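4.2 Parts handling and bench layout for small motor repair
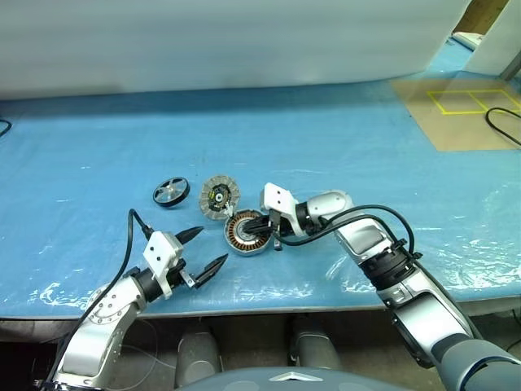

Figure 7. Stator with copper-coloured windings and round finned disc on the covered bench.

Why take a small motor fully apart before deciding if it's worth mending?
Most of the faults we met were in places that can't be judged with the motor closed up: nicked enamel on the inner turns, a worn bearing seat, grit between rotor and stator.

Bench first. A stator of the kind in Figure 7 is an awkward thing to put down. Heavy for its size, windings exposed on the inside and at both ends, and the enamel marks easily. On bare steel the end turns pick up scratches from swarf left by the last job. We tried cork at Anholm, then rubber mat, then plastic sheet. Cork shed crumbs. Rubber held on to filings and no amount of wiping got them out. Sheet was cheapest and the least trouble, and light blue shows up both copper bits and dark grit. It wrinkles. Small screws run into the folds and stay there, so screws go in a lidded tin and not on the sheet at all. Sheet was changed at the start of each batch and binned after.

Order of work was the same for every motor in the Bridex set. Outer screws out, end cover off, rotor drawn, then the stator laid flat with the bore facing up. Flat matters. Stood on its rim it rolls, and a roll of even a few centimetres onto a hard edge was enough to dent the end turns on two of the early ones (both scrapped, both left out of the counts below). Lead wires kept to the outside and not trapped under the core. Parts with a trailing wire were a nuisance throughout, the wire catches on a sleeve or a cloth and the whole part goes with it.

Lifting. Outer rim or the bore, never the coils. The rim is the obvious place but on the smaller sizes there's very little bare metal to get hold of before you are touching copper, and the bore turned out better for those provided pressure goes on the teeth and is even on both sides. Uneven pressure tips the core. We didn't measure force here, see section 5 for that.

Finned and toothed discs were kept beside the stator they came out of, same side of the bench each time. Sounds fussy. Reason is that the Gelter motors came in several runs with near identical discs that differ in hub height, and a swapped pair will go together, turn by hand, and then rub once warm. We lost most of a morning to this in March. After that each pair got a paint dot on the hub and on the core, matching colours, and the mixups stopped. Discs go hub up where possible. Fins bend if the weight of another part is left on them, and a bent fin is hard to spot untill the thing is spinning.

Numbers. 1471 motors were opened over the whole study out of 2000 recieved, the rest being either duplicates of a type already well covered or too rusted to open without a saw. Of the opened ones, 23 had faults we could not put a name to. These are listed seperately and not forced into one of the other groups, as was done in the earlier Ông workshop survey, which we think makes its bearing figures look worse than they were. Time on the bench was about 8 minutes a motor once we had settled down, longer for anything glued.

Cleaning. Dry brush, soft, from the bore outwards. No solvent before the first inspection, as it lifts loose varnish and then you can't tell old damage from new. Windings looked at under a low lamp from the side, since light from straight overhead glints off the copper and hides fine cracks in the enamel. Turn the core a quarter at a time and look again. Discoloured turns noted with their tooth position counted clockwise from the lead exit. This convention was not followed in the first batch and those entries have been left blank in the table, we did not try to guess them afterwards.

Resistance readings were taken between leads with the core at room temperature and left to stand beforehand. Readings taken straight after handling drifted a little. Small effect, but with short windings of few turns it is not nothing, and contact at the probe tips is probably the bigger source of error anyway. Three readings per pair, middle one kept.

Some things that did not work. Foam trays cut to shape: fine for one motor type, useless for the next, and we had too many types. Labels on the core: adhesive left a film near the slots. Stacking opened stators to save room: don't. Bagging every part on its own was tried at Anholm for a week and slowed the bench down badly, and parts still ended up in the wrong bags at the end of the day when people were tired. Keeping few parts out at once did more good than any of the trays or bags. One motor open, its parts near enough to each other to see at a glance, the rest still shut and on the shelf.

Reassembly was only attempted where the windings passed and the bearing seats were sound. Wire leads fed through before the disc is brought down, and the gap checked by turning slowly by hand and listening. Scraping at one point per turn usually meant a bent disc, scraping all the way round usually meant the wrong shim. Results by fault group are given in 4.3.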